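Umidon Home Tasks Kit: Gallery

Umidon is a task kit for teams that train two-armed robots on household work. It comes as a set of simulated rooms, a library of tabletop objects and a control package that runs your own robot model inside them. We have been using it at Wiveck since January, and this page collects our views from the table-clearing set along with notes on what the kit does and where it falls short.

The kit we used has 2,338 task layouts. Of these, 1,137 are table tasks and 292 involve a door or a drawer. The rest are split between floor pickup and shelf work. Each layout can be run with the robot's own camera view or with a fixed room view, and you can change between them without restarting the run.

Setup took us one afternoon. The robot model went in without trouble, but we had to correct the wrist limits by hand before the arms would move the way ours do. The manual covers this on a single page near the back. It should be closer to the front.

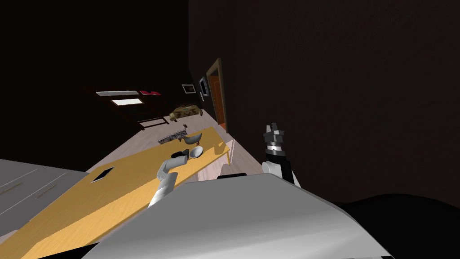
Wiveck Robotics - Product Evaluation Team

Table clearing, tilted robot view. The left gripper is beside the small bowl on the long wooden table, and the right one is open and clear of everything. The curved gray item past the bowl belongs to the tableware group.

Views at this kind of angle are part of the table set. They are harder to work with than a level view, and our first control policy did badly on them. If your robot's camera stays level, you can turn them off in the layout file. We left them on.

Notes on the objects

The bowl is one of the better items in the library. It has a proper rim and a hollow inside, so a gripper can take it by the edge or from the side. Contact is stable at slow speeds. When we closed the fingers at full speed, the bowl sometimes jumped, and lowering the time step fixed most of that. The cost was a run that took twice as long.

Flat items need more care. Anything that lies flush with the tabletop is difficult for a two-finger gripper, and the kit does not mark these items as hard. We keep our own list and score them separately.

Notes on the rooms

Rooms are furnished past the point the task needs. The one on this page has a bench, a patterned ottoman, pictures on the wall and a wood-framed doorway with an orange door. You can strip a room down to the table and floor with one setting, which makes it load faster. Lighting can be changed too, although the darker presets lose a lot of detail in the corners.

Notes on the arms

Both arms can be driven together or one at a time. In single-arm runs the idle arm holds whatever pose you give it. We would like a check that warns you when that pose blocks the camera - at present you find out by looking at the recording.

Price and support

The full kit is $2,000 a year for one site. The table set can be bought alone through Arai, the reseller we used, and it includes the same control package. Support is by email. Our questions were answered within two working days, apart from one about custom grippers that is still open.

What we would buy again

The table set, yes. The door and drawer layouts need another release before we would pay for them, as the hinges are too loose and the handles are all close to the same size. Viltlow, the other kit we have on trial, has better drawers and far fewer rooms. Its gallery will go up on a separate page when the trial ends.

Page updated 3 Oct 2026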